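Teaching two arms to take a desktop apart
An interview with Kamlesh Dwivedi, Prandness group

Kamlesh Dwivedi has spent most of the year on old office computers. His project, Plinska, looks at how far a pair of robot arms can get with dismantling a desktop when the program learns from people guiding the arms by hand. We spoke at the bench in Custar where the work is done.
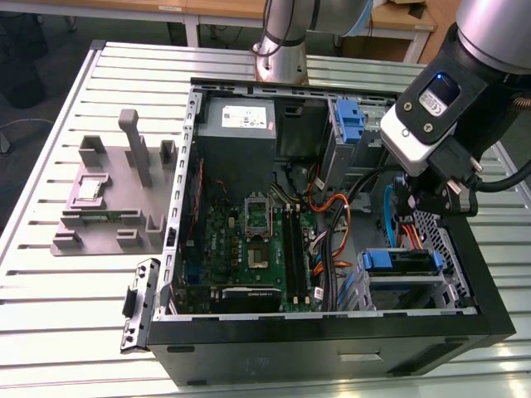

Page last changed: 16 October 2018

"People ask why we don't just write down the steps," he says. "You can, for one machine on one table. Then somebody moves the case a little and the cables lie differently, and your steps are no good."

The group records a person steering the arms through one job at a time, such as lifting out a memory module or pulling a drive. Each recording is stored with the views from the wrist cameras and from a fixed camera by the table. There are now 1,000 recordings across 4 jobs, and the program is trained on all of them together.

Drives have been the hardest. The fingers have to get hold of a plastic caddy in a narrow space, with wiring close by on most sides. 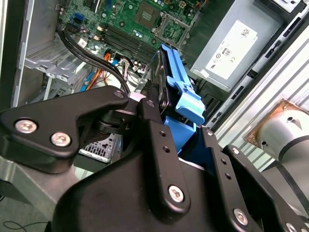 The gripper holding a blue drive caddy, seen from the wrist.

"From the outside camera you often can't tell whether the fingers are on the caddy or just next to it," Dwivedi says. "The wrist view settles that. When we trained without it, the drive job worked in one try out of 10. With it we got to seven."

He is careful about that second number. The tries were all made on the same model of case, and a try was marked as a success only if the drive came clear of the bay and no cable was pulled. 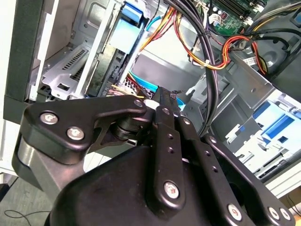
The cables account for most of the failures. A loose loop can hide the latch, or get caught behind a finger on the way up. His colleague Rekha Nautiyal went through the failed tries and sorted them by cause, and her list changed how the group records. The people steering the arms now include tries where they make a small mistake and put it right – a missed grip, a finger in the wrong place – so the program has seen how to recover.

"Rekha's view was that our recordings were too tidy," he says. "I didn't agree at first. I thought we would be teaching it bad habits."

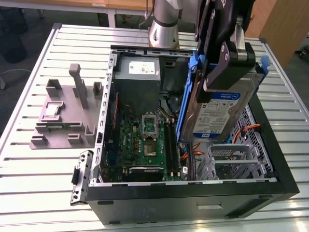

The parts fixture beside the case was a smaller change. Earlier in the project, parts were put down wherever there was room, and the program never learned a clear place to let go. Giving the processor and the memory their own holders made the end of those jobs much steadier, Dwivedi says, though the drives gained less from it.

The next step is a second model of case, which the Sitompul workshop has agreed to supply. Recording should start in December. Dwivedi expects the numbers to drop at first and would like to know by how much.

"If it falls to nothing, we've learned one computer very well," he says. "I'd want to write that up too."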